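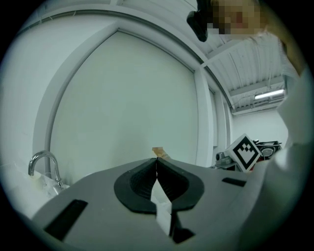 Weißer Streifen zwischen zwei schwarzen Gummifingern, Innenflächen fein gerippt

Über uns

7. Mai 2020 | Redaktion Arnwood

Arnwood betreibt in Bavville ein Prüflabor für Papier, Karton und Wellpappe. Geprüft werden flächenbezogene Masse, Dicke, Berstfestigkeit und Kantenstauchwiderstand. Auftraggeber sind überwiegend Verpackungshersteller und Druckereien.

Die Labor- und Lagerfläche beträgt etwa 60 Quadratmeter, verteilt auf 2 Klimaräume mit Normalklima (23 °C, 50 % relative Luftfeuchte). Das Team umfasst neun Beschäftigte. Im April wurde der Bereich Feuchtebestimmung erweitert; das Prüfprogramm enthält seitdem 103 Einzelverfahren.

Messdaten werden im System Eltia erfasst und mit dem Prüfbericht ausgeliefert. Rückstellmuster verbleiben im Archiv Subramaniam, Zugang nur nach Anmeldung. Probenannahme werktags bis 15 Uhr.

4 Mal geteilt | 0 Kommentare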